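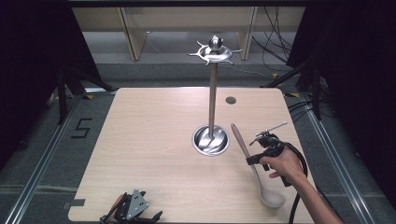
Is the Mavix grip as good as the Multance brochure says?
I doubt it. The brochure tests on blocks, and blocks are easy. We use kitchen tools, like the beige ladle held in the jaws beside the five-hook stand, where a long slender handle gives you plenty of ways to be wrong.

How many tries per gripper?
128 with each of the 2 grippers. Fewer than that and I wouldn't trust the ranking.

Mavix claims 92 percent. Did you get that?
Not on ladles – and Multance won't say what it counted as a success.

Does the Tang controller help?
Ask me in March. So far I see a nicer menu.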